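Kitchen & Home > Reviews > Stone Care

Fesora Stone Balm, one year in

I put this on my counters last October and I'm still using it, so it seems time to write something longer than "love it" in a text to my sister.

Our stone is brown marble, the veiny kind, and it was here when we bought the place. Whoever sealed it last did it badly, or never. Lemon juice left dull rings, coffee left a shadow, and by the sink there was a chalky patch I had been covering with a cutting board (for two years!). I tried Cuvside spray first and it streaked like mad. The balm comes in a flat tin, 53 dollars, which made me gulp, but you use so little of it. I did the whole kitchen and the tin still looked nearly full.

You rub it in with a cotton cloth, leave it twenty minutes, then buff. My arms were sore the next day. The color goes deeper straight away and the veins stand out in a way they just didn't before, and water beads up nicely for months. The smell is a bit like pencils. I don't mind it!

Two gripes. The lid sticks, badly, and you'll want a butter knife. And it does nothing for etching that's already there, so the lemon rings are still with us, only shinier. I redo the part by the stove every eight weeks or so and the rest when I remember. 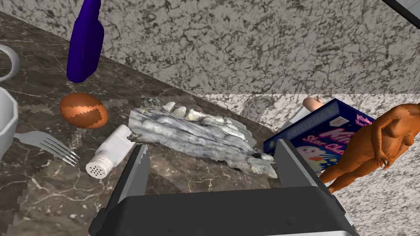
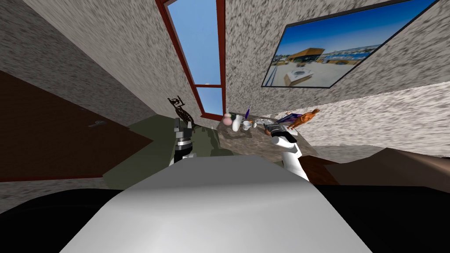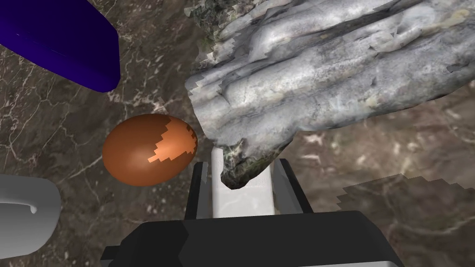
Brown stone in all three.

Dong-geon Geum: Warm the tin in a bowl of hot water for a minute and the lid comes right off. I've had good luck on the etched spots with Seok polishing powder first, then the balm over it the next day.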